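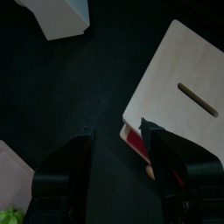
A wooden box on a dark work surface. Small wooden goods will fall under the revised Dakadlow moisture specification.

Dakadlow revises moisture limits for small wooden goods

25 Jan 2023

Dakadlow, the Zirmont-based distributor of boxes, trays and desk goods, has published a revised moisture specification for the solid wood products it buys from outside workshops. The new text replaces a single upper limit with a permitted range, changes where on the part the reading is taken, and requires a drying record to travel with each shipment. It takes effect in April.

The revision follows a review of goods returned over the previous heating season. According to a summary circulated to suppliers, the company examined 207 returned items and sorted them by fault. Open corner joints made up the largest group. Lids that had bowed across the grain came next, followed by sliding panels that had seized in their grooves. Finish defects were recorded separately and are not addressed in the specification.

Most of the corner joints had opened at the inside of the miter. Wood shrinks far more across the grain than along it, and a mitered frame that dries after assembly changes its corner angle as the width of each side decreases. The glue line then opens at the heel of the joint. Boxes with finger joints showed fewer open corners, although several had proud end grain where the sides had shrunk in thickness behind the joint.

"The joinery in most of these was fine on the day it was cut," said Napaporn Thongdee, materials manager at Dakadlow. "The stock had been dried to a number that was acceptable under our old wording, and then it went into a heated apartment and kept drying."

Under the old wording, suppliers had to show only that moisture content was below a stated maximum at the time of dispatch. No minimum was given. Thongdee said this left two gaps. Wood could be shipped close to the limit and shrink in service, or it could be dried hard in the kiln and swell during a humid summer. The seized panels were mostly of the second type.

The revised specification sets both ends of the range by species group, with separate tables for softwoods, ring-porous hardwoods and all other hardwoods. Parts in a single assembly must also be within 4 percentage points of one another at glue-up. That clause did not exist before. It is aimed at workshops that resaw panels from one batch and cut sides from another, a common practice where thin stock is bought ready planed.

Meter readings must now be taken at mid-length, away from the ends, with pins aligned to the grain. End readings tend to come out low on stored lumber, as end grain loses moisture faster than the face. For parts too thin to accept pins, a pinless meter may be used with the part stacked on others of the same batch to reach the meter's sensing depth. The stack must not rest on metal. Readings have to be corrected for species and for temperature, and the correction table used must be named on the record.

Oven-dry testing is kept as the reference method in disputes. The sample is weighed, dried until its mass is constant, and weighed again, with the loss expressed as a percentage of the dry mass. The method destroys the sample, so suppliers are asked to hold back offcuts from each batch, sealed in plastic, until the goods have been accepted.

The drying record is a single page. It lists the species, the source of the lumber, the kiln schedule or air-drying period, the conditioning time in the shop and the readings at glue-up and at packing. Dakadlow said it would accept the record in the supplier's own format if all of the fields were present.

Storage conditions have also been tightened. Finished goods awaiting pickup must be kept off concrete floors and away from outside doors. Shrink wrap may be applied only after the readings have been taken and entered.

Reaction among workshops has been mixed. Kittipong Jitpraphai, who runs the Thaweesak joinery shop, said the range itself was reasonable and close to what his shop already works to. His objection was to the timing of the second reading.

"At packing, the finish is already on," Jitpraphai said. "Pins leave holes, and a pinless meter over a film finish is reading the finish as well. I would sooner see the second reading taken before the first coat, with the humidity of the finishing room logged after that."

Thongdee said the company had received similar comments and was prepared to accept readings from an unfinished witness piece, cut from the same board and kept beside the goods through finishing. Wording to that effect is included in the guidance notes but not in the specification itself.

Cost is the other concern. Shops without a kiln or a controlled storage room will have to buy dried stock and hold it longer before cutting. Thaweesak installed a dehumidifier and sealed its lumber store two years ago, a job Jitpraphai put at some 2000 dollars, excluding labor. Smaller suppliers may find it cheaper to use a drying service. Dimeck, which operates a kiln yard outside Zirmont, said it would take mixed loads from several shops in one charge, provided the species and thickness were compatible. It has not published rates.

The specification applies to 70 product lines. Turned goods, plywood and items made from other panel products are excluded, as are kitchen boards, which are covered by a separate document on food contact. Veneered lids are included if the core is solid wood.

Shipments packed before the effective date will be accepted under the old limit. After that, a shipment without a drying record will be held at the warehouse until one is supplied, and goods outside the range may be returned at the supplier's expense or reconditioned by agreement. Suppliers can request the species tables and a blank record sheet from the Dakadlow purchasing office.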